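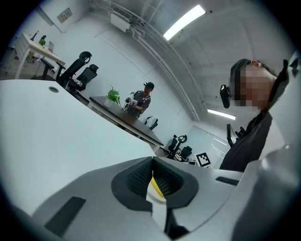
We moved into the new office on Maes Street in February and I've been keeping track of what it cost to furnish. Posting it for anyone doing the same.

Desks were the big one. Wundutitz wanted 800 each. We went used and paid 94 a desk, plus 60 for delivery.

Get tabletops with a cable hole already cut. Drilling your own takes an afternoon and the edges chip.

Chairs we bought new from Brotetell. I'd do that again — used chairs wear out in ways you don't notice until week two.

Total for the main room came to 3,000, lamps included. The lamps are Wonard and two of them buzz.

Still no decent coat rack. If you have one you like, send me the name.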